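Kategorie: Robotik & Automatisierung > Wartung und Einrichtung

Greifer lässt nach einer Weile Gummibänder liegen, was prüft ihr zuerst?

Hallo zusammen, ich betreue seit Januar eine kleine Sortierzelle mit zwei Armen, die Gummibänder nach Farbe in Behälter legen sollen. Morgens läuft alles wunderbar, aber nach etwa 400 Griffen fasst der linke Arm immer öfter knapp über das Band. Der rechte macht das nicht. Neu kalibriert habe ich schon, das hilft dann wieder einen Tag. Ich bin für jeden Tipp dankbar! 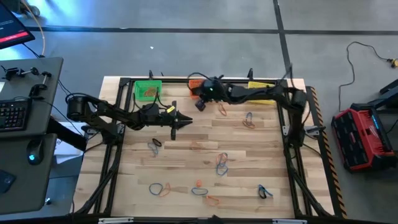
Unsere Zelle mit beiden Armen, hinten die drei Behälter

Die Finger sind die spitzen von Hirent. Kann es daran liegen?
Chelsea Pilkington, 4. Februar 2022

2 Antworten

Wendelin Camenzind
Liebe Chelsea, willkommen im Club, mit dünnen Bändern auf Holz habe ich auch schon manchen Abend verbracht! Ich würde erst mal ganz mechanisch anfangen: Arm stromlos machen (vorher abstützen, sonst sackt er dir auf die Platte), dann am Fuß und am Handgelenk vorsichtig wackeln. Wenn du Spiel spürst, die Schrauben am Flansch über Kreuz nachziehen. Danach die Kabelschlaufen anschauen, die dürfen in keiner Stellung ziehen. Und erst dann den Nullpunkt neu setzen, bei warmem Arm, also nach einer halben Stunde Lauf. Bei mir in Tavstead waren es die Schrauben am Fuß. Die Finger hätte ich zuletzt in Verdacht.

mollah_fan34
Tu einfach 1 mm tiefer greifen, fertig. Oder ne dünne Gummimatte drunter.

Nach oben | Kontakt | © Zaltmont Hilfeforum
Wir verwenden Cookies. Mit der weiteren Nutzung stimmen Sie dem zu.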